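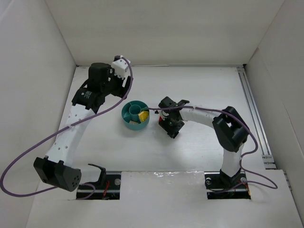

Hakim
Senior Support Agent, Keketti Player Services

Ticket 515
Opened: December 22, 2021
Category: Journal and collectibles
Status: Closed, fix scheduled

Issue as reported
The player has finished the Kikeck chapter and picked up all 11 audio logs in it. The journal lists 11 entries, but the third one, "Orders to the Garrison," opens to a blank page and the Play button is gray. The chapter reward has not been granted.

First reply
Thank you for contacting Player Services. Please confirm whether the log was collected before or after the October update, and whether the Mover was active at the time. Please do not delete the save file while this ticket is open.

Player response
The log was collected after the update. The Mover was carrying a crate. The player has restarted the game and loaded an older save, with the same result.
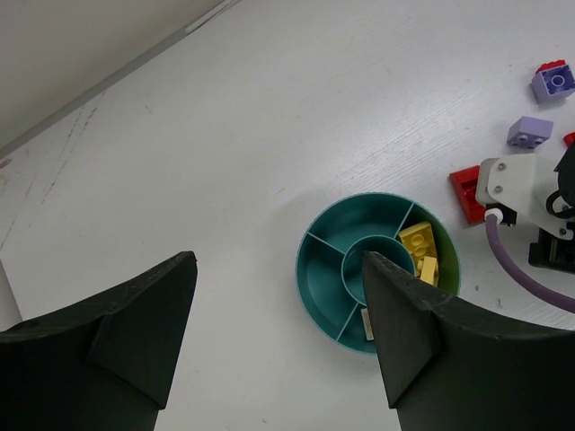 Investigation
The save file was loaded on a test account and the blank entry appeared. We then started a new game and picked up the same log in two ways. With empty hands, the text and audio were stored correctly. With the Mover holding any object, the pickup was counted but the transcript was not written to the journal. The reward check looks for stored transcripts and does not use the pickup count, so the reward remains locked.

Verifying the game files does not correct the entry. Reinstalling has no effect either, and players are asked not to try it for this issue.

Workaround
1. Load any save in the Kikeck chapter and drop whatever the Mover is holding.
2. Return to the garrison office and save manually at the terminal.
3. Exit to the main menu and select Replay Chapter. Keep existing progress when asked.
4. Collect the log again with empty hands and open it once in the journal.

Result
The player reports that the entry now shows its full text and that the reward was granted on the next load. The defect has been passed to the development team for the next patch. Players with the same fault in another chapter should open a new ticket and attach the save file.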